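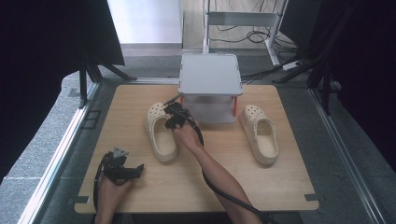 Ticket 495: cream clogs, pair won't sit on display stand
Opened by: Honeylyn Aquino
Assigned: Virgilio Lumbao
Product: Clarora clog, cream, w/ heel strap
Status: open

Problem
Customer wants both clogs on the small two-level stand. Says they slide off the top shelf, straps flop about. Asked for a replacment stand.

Log
HA - Got the same clogs and stand out on the light wood table. Stand at the back, clogs in front of it. Holes all over the toe on both, same pattern.

VL - Try straps folded back first. Customer had them forward I think. Also check the heel end, one clog on its side is fine for that.

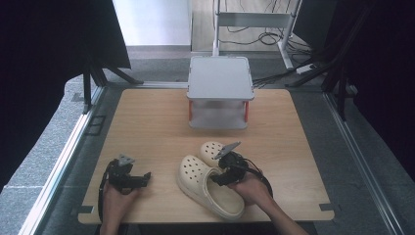
Strap pivot feels stiff, not broken. Customer's may be looser, asked for a photo of theirs. No reply yet.

HA - Told customer to wipe the top shelf w/ a dry cloth, no spray. Toes to the back. If still slipping use the lower shelf for one clog, top for the other. They say shelf is on a wood floor by the door and the floor is "kind of slick" too.

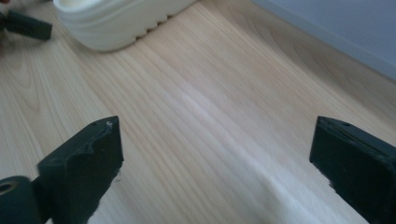
So could be the feet on the stand and not the clogs at all. Asked them to try it on a rug overnight.

VL - Dont ship a new stand yet. Rajeshwari Achari has the spare rubber feet, 9 left in the bag. Send four.

HA - Feet requested. Waiting on customer.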